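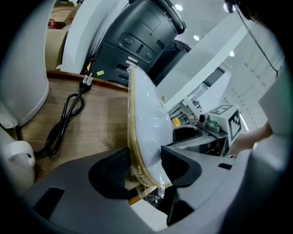 An insole in clear plastic wrapping, held upright beside a light wooden tabletop.

April
By Nidia Rengifo

Surkex has a new compact on the way and Leidy Villanueva has had one in her coat pocket for 3 weeks. She shoots markets and small gigs, mostly. We got half an hour on the phone, between jobs. Hers, not mine.

First question, obviously – is it any good? "It's quick. That's what I noticed. Turn it on, it's ready." The lens is fixed, 18mm at the wide end, and she likes that more than she expected. "I kept getting too close to people. Then I got used to it."

Low light next. She goes up to ISO 800 without thinking about it. "At 2000 it gets a bit mushy in the shadows. Faces are fine. Black jackets, no." She'd still print from it, small.

And the bad stuff? Menus. "Whoever did the menus should be made to use them in the rain." The battery too – she carries two spares and has run out anyway, at a wedding, halfway thorugh the speeches. No viewfinder either, so bright sun is a pain.

Her old Kendance isn't going anywhere. Heavier, slower, better grip. "If someone's paying me, I take that. If I'm buying onions I take the little one."

Would she buy it with her own money? Long pause. "Second hand, yes. New, I'd want to see what Condori do first." No price from Surkex yet, we did ask. Shops should get it before the summer.

She had to go then, her lift was outside.

Sign up to our newsletter for camera news and reviews. You can unsubscribe at any time.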